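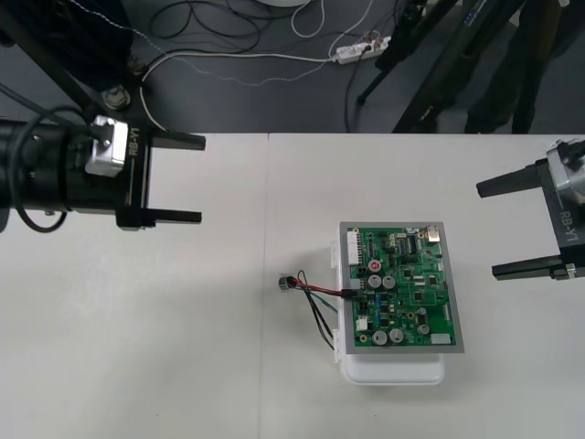
Week two of the gripper and camera comparison at Stendusell. Short thread on the wiring task, Fri 22 November.

Both arms have the stock RB-Y1 parallel grippers on them. The work piece is a green circuit board on a white plastic box, with a small bundle of wires coming off it. Rigid parts were easy to get going. Wires are where the setups start to look different.

We're running two controllers, Lurus and Frade. Same poses, same finger opening. Wael Lahlou wrote the start positions so neither one gets a head start.
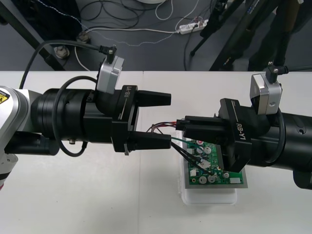
Right gripper closed on the black connector, left one open around the wires.

Lurus is quicker into the grasp. Frade closes slower and I like it better for connectors -- you have time to stop it if the angle is bad. That's an opinion so far. I want 800 attempts before I put a number on it, and we're at 556.

Biggest headache is the overhead view. Once both grippers come in over the board, they cover a lot of what you want to see. Mostafa Berrada wants to move that camera. I'd leave it alone and lean on the wrist view for the last part of the approach.
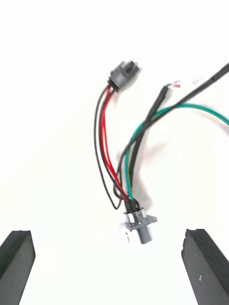
Wrist view of a harness on the table. Gray plug at the top, bracketed connector down between the fingers.

Thin wires blur at this range if anything is moving. We tried a pause of about 10 frames before each grasp and are keeping it for both controllers.

The Hirik fingertips are on order. They won't be here until February, so the rest of this round stays on stock fingers.

Next post will be the Frade numbers.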